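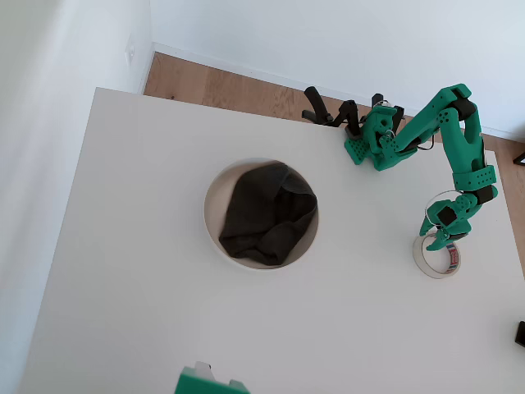

Kultmont Community Help
Devices and Wearables > Smart Glasses > Voice Control

Voice commands on Mitari glasses stop responding after the phone locks

Posted by Cremilda Toledo
Saturday, December 11, 2021

I coordinate equipment for a adult education center in Rudport. We purchased 14 pairs of Mitari glasses in May for use by our instructors, who record short demonstrations while keeping both hands available. Each pair is connected to an Android phone issued by the center.

The glasses respond correctly to spoken commands while the phone screen is on. Once the phone has been locked for 300 seconds, the wake phrase produces the usual tone, but the command that follows is ignored. Touching the side pad still starts a recording. Unlocking the phone restores voice control at once, without a new pairing.

The following has been attempted without success:

Removing the glasses from the phone's Bluetooth list and pairing them again
Reinstalling the companion app
Retraining the voice profile in a quiet room
Replacing the phone with a second phone of the same model

Nine of the pairs behave in this manner. The remaining pairs do not, although they were set up by the same person on the same day. The affected pairs report software build 616. I would be grateful for guidance on whether this is a setting or a fault that should be referred for repair.

2 replies

wysocka_support_desk
Moderator

Thank you for the detailed report. The behavior you describe is consistent with the phone's battery management placing the companion app to sleep. The wake phrase is handled by the glasses themselves, and so the tone is still heard. The command is then passed to the app on the phone, and if the app is asleep, no action follows. The side pad does not depend on the app to begin a recording.

Please carry out these steps on one affected phone before changing the others.

Open the phone's Settings and select Apps.
Select the Mitari companion app, then Battery.
Change the setting from Optimized to Unrestricted. On some phones the wording is "Allow background activity."
Return to the app's main page and confirm that microphone access is granted.
In the companion app, open Voice and turn on "Listen while phone is locked." This option is off by default after a reinstall.
Restart the phone, then the glasses, in that order.

Lock the phone, leave it for longer than the 300 seconds you mention, and try a command. If the result is the same, please compare the build number of an affected pair with that of a pair that works correctly. The build is listed in the companion app under Device – Information. Should the two differ, install the available update with the glasses on their charger. An update takes several minutes, and the glasses should not be removed from the charger during that time.

A repair request is not advised at this stage. Voice control returns when the phone is unlocked, and this indicates that the microphone in the glasses is in working order.

If your center manages its phones through a central policy, that policy may reset the battery setting overnight. Your administrator would need to add the companion app to the list of exempt apps.

rudport_reader

I had a similar problem with a different pair and turned off the wake phrase entirely. The touch pad is faster in any case. I did not look into the phone settings, so I am unable to comment on the steps given by the moderator. It may also be worth checking whether the phones are on battery saver, as mine switched that on by itself whenever the charge was low.

Status: Open
Members must sign in to reply to this topic.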